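4.2 Where the laundry waits: baskets, floors and doors

The households in our study did not speak much about washing. They spoke about the moments between the washing and the next step, when the clothes are clean but have no place to be. We call this the waiting of the laundry. In this section we look at how small laundry rooms give, or do not give, a place for this waiting.

We sent 500 short questionnaires to tenants of the Urno housing blocks and of the older Oddsson buildings near the river. After removing the incomplete ones, we could use 1,147 separate notes about single loads, because most tenants kept the diary for several loads. The last diary was returned on 8/13/18. The notes were coded by two readers, first alone and then together, and where the readers did not agree the note was left out of the tables.

The most common object in the notes is the basket. This was expected. Less expected was how often the basket stands on the floor. Many tenants own a table or a shelf that could hold it, but they wrote that they do not use it while unloading. One tenant explained that "if it is on the shelf I have to lift every piece two times." Another wrote that the floor is the only place which is always free. In rooms with a stacked machine this habit is stronger. The upper drum is high, the basket is low, and the clothes travel down between them. Small things such as socks fall on the way, and in the diaries they are mentioned more often than any other lost item.

The door of the drum also plays a part. When it is open it takes space from the room, and the person must stand to one side of it. In the Urno blocks, where the machine is often close to the door of the room itself, tenants said that they learn one way of standing and then keep it for years. Some wrote that a guest or a new partner stands "on the wrong side" and is in the way. We did not ask about this in the questionnaire, and we would include it in a future one.

Figure 2 shows an upper drum with its door open and the basket on the floor next to the machine.

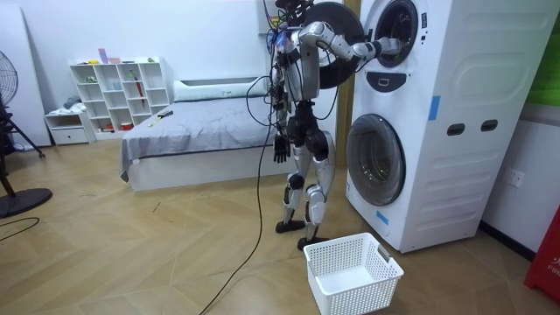 Figure 2. Unloading at a stacked machine, with the basket at floor level.

The distance between drum and basket matters also for how the clothes are sorted. With a low drum, tenants often take out the whole load in one movement and sort it later, on a bed or on a sofa. With a high drum they take out fewer pieces each time, and some begin to sort already at the machine. In June we visited 50 of the households again and asked only about this point. Most of them gave the same answer as in the diary. The few who changed their answer had bought a second basket, usually the folding Ristex type or the deeper one from Truvolton, and now kept one basket for shirts and one for everything else.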